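Rowbotham Center Takes Over Computer Refurbishing From Dikard

December 2024

The Rowbotham reuse center has begun repairing donated desktop computers in its own workshop, ending a five-year arrangement under which the machines were sent out to Dikard, a contractor in the next county.

The change follows a donation of 329 office desktops from Proltum, which closed one of its billing departments in September. The towers came in on pallets, without monitors, and most had been stripped of their hard drives before they left the building.

Efthymia Balaskas, who manages the center, said the size of the donation made it cheaper to do the work on site.

"Dikard charged us per unit plus the freight both ways," she said. "With a load this size we would have spent the year's budget on trucking."

Each tower is opened, cleaned and checked for missing parts. Machines with a damaged board or a dead power supply are set aside and used for spares. The rest get a replacement hard drive, are started up and tested overnight, and are then loaded with a basic set of office and school programs.

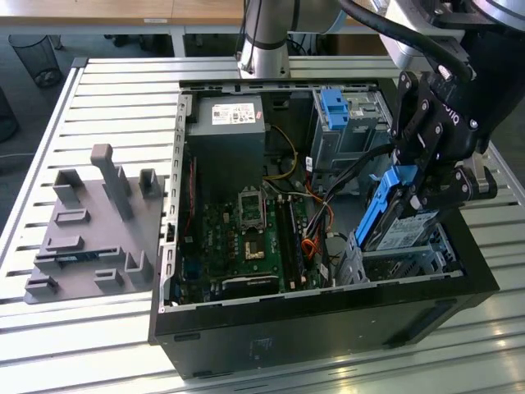
Replacement drives are coming from Borico, a wholesaler that sold the center 500 used units at a reduced price. All of them are wiped and tested before they go into a machine. Balaskas said 7 percent of the first batch failed the test and were exchanged.

Dirceu Sales, the workshop lead, said fitting a drive is usually the quick part of the job. Sorting out the cables takes longer, particularly in towers that were upgraded once or twice by their former owners.

"You get one with the data cable tucked under everything else and it can't reach the bay," Sales said. "So you take half of it out again and start over."

Sales said the older models in the Proltum donation will be limited to word processing, email and web browsing. Newer ones will go to the adult learning program, which runs accounting and drafting classes and has been short of usable computers since last spring.

By the start of this month the workshop had finished 227 machines. Over half have already gone to households on the center's waiting list, and the others are in storage until keyboards and mice can be found to go with them.

Residents can apply for a computer at the front desk with proof of address. There is a $25 fee, waived for students. The center is also accepting donations of wired keyboards, mice and flat-screen monitors. It does not take printers or tube monitors.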